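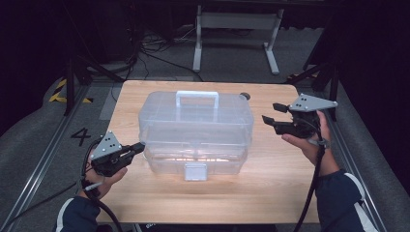

Small supplies are easier to live with when they have one box and the box has one place. Buttons, spare fuses, picture hooks, thread, the little bags of screws that come with shelves: most of it ends up in a drawer and stays there until the drawer won't close. For this job I like a clear plastic box with a hinged lid, a carrying handle on top and a latch at the front, because it can be moved from shelf to table with one hand and you can check what's in it before you open it. The steps below take an evening the first time. After that, a few minutes every month or two will do.

What you need

A clear box with a latching lid
A large table with nothing else on it
A soft cloth and a little dish soap
Small zip bags
A pencil and a roll of paper tape

Step 1. Clear the table

Take everything off the table and wipe it down. Crumbs and grit get into small parts and then into the box. If the table is wood, use a damp cloth and dry it right away with a second one. Don't sort on a tablecloth. Pins and small screws catch in the weave and you will find them later with your elbow.
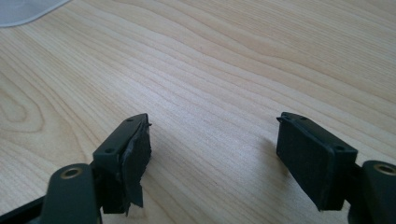
By Nélida Cabral
Home and Storage
Updated in August

Step 2. Empty and wash the box

Tip everything out and sort it into piles by use. Sewing goes with sewing, hanging hardware with hanging hardware. Anything you can't identify goes in a pile of its own. Look at that pile last, and throw out what you still can't name.

Wash the box in lukewarm water with a drop of soap. Skip the dishwasher unless the maker says it's safe, as thin clear plastic can warp. Use an old toothbrush along the rim and around the hinge, where dust packs in. Let it dry with the lid open. Leftover water will rust needles and pins.

Step 3. Check the latch and the hinge

Close the lid on the empty box and press the latch until it clips. Then lift the box by the handle a little way above the table. If the lid pulls up at one corner, the latch is worn, and the box should stay on a shelf and be carried from underneath.

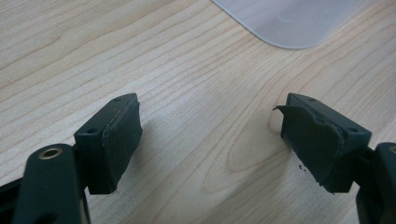 Should the small bags be labeled if the box is clear?
Label them anyway. Screws of 2 different lengths look the same through plastic, and a strip of paper tape with the size in pencil saves opening each bag.

Step 4. Put things back

Heavy items go in first and sit flat on the bottom. Bags go in upright, with the labels facing the front. I keep 80 brass cup hooks in one bag and my Banden picture nails in another, and both fit with room left over.

Leave some space under the lid. If you have to push down to close it, take something out. Forcing the lid is what cracks the hinge.

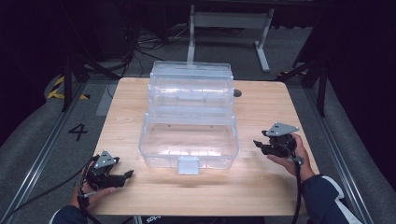 Abla Fakhoury wrote in to say that she keeps two boxes now, one for sewing and one for hardware, after a tube of glue leaked over 107 snaps and a card of good needles. She also stands any glue in a jar, outside both boxes, and recommends the same to anyone who stores fabric nearby.

Step 5. Pick a shelf

Store the box between waist and eye level, out of direct sun, which turns clear plastic yellow. Keep it out of reach if there are small children in the house. Put it back with the latch facing out.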